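Maps I have known, and one I lost

2019-01-17

I spent most of last night on the floor of the spare room with the map box. I only went in for the printer paper! But the lid was off, and there was the walking map of Clodidari on top, and that was me gone until bedtime.

I've been collecting maps since I was 8, when my grandad gave me a road atlas with the back cover missing. It stopped dead partway through the index, so for years I believed there were no towns beginning with the last few letters of the alphabet. Last time I went through the box there were 159 sheets in it, folded ones mostly, plus a few rolled ones that won't lie flat unless you put a shoe on each corner.

The Clodidari one is my favourite and it's also the worst map I own. It's a photocopy of a photocopy, the contours have gone to mush on the north side, and somebody has written "gate???" in biro next to a stream. Cathal Kinsella and I used it for four days one June and we were lost for three of them. On the second afternoon we came down the wrong side of the hill and walked into Fornico, which I'd have sworn was behind us. Cathal wanted to ask someone the way. I wanted to turn the map round a few more times. We asked someone.

What I love about the old sheets is the folding, daft as that sounds. You can tell which bit a person cared about because it's gone soft and furry along the creases. I bought a second-hand one of the Mendus valley where the whole east half is crisp as a new shirt and the west has been opened so often there are holes where four folds meet. One of the holes is a village. I had to look it up elsewhere to find out what it was called, and then I forgot to write it down.

I do use my phone like everybody else, before anyone writes in. Titilayo Usman put me on to downloading the map tiles before a trip so you don't need a signal, and that has saved me more than once. But I can't plan on a screen. You zoom out far enough to see where you're going and all the footpaths vanish, then you zoom in to find the footpath and you've no idea what's over the next ridge. On paper I get the lot at once, and I can put my mug on it.

Then there are the free map sites. You type in a small place and get page after page of the same blurry picture with a different name on top. Josué Sales sent me a link last month that claimed to be a topographic map of Ross and was plainly a street plan of somewhere with a tram. He'd printed it out, too, at the library, in colour. I do feel for him.

If you want proper scans, the thing to try is searching for the sheet number and the survey year and leaving the place name out altogether. I got a lovely clean one of the coast that way, heights in feet, every well marked. It took ages to download and I had it printed at 100 per cent so the scale bar still works - check that in the print settings, because "fit to page" is usually ticked and it'll quietly shrink everything.

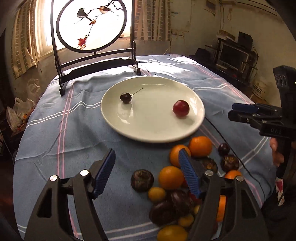 Anyway, the one I lost. It was a cycling map from 1985 or so (the cover said 85 with a little apostrophe) with all the steep hills marked in arrows, one arrow for puffing and two for getting off and pushing. I lent it to Onyekachi Adeyemi, who's sure he gave it back, and I'm sure he didn't, and we've both looked. If you ever see one in a charity shop, it's got a green cover and my phone number from three houses ago on the inside.

Next job is sorting the box. Tamunoemi Ekpo does hers by region, in labelled wallets, and can put her hand on anything in a minute. I've been going by "when I last went there", so everything I've never been to is at the bottom, and that's most of it. I might try hers. I'd need a lot of wallets.

Still haven't found the printer paper.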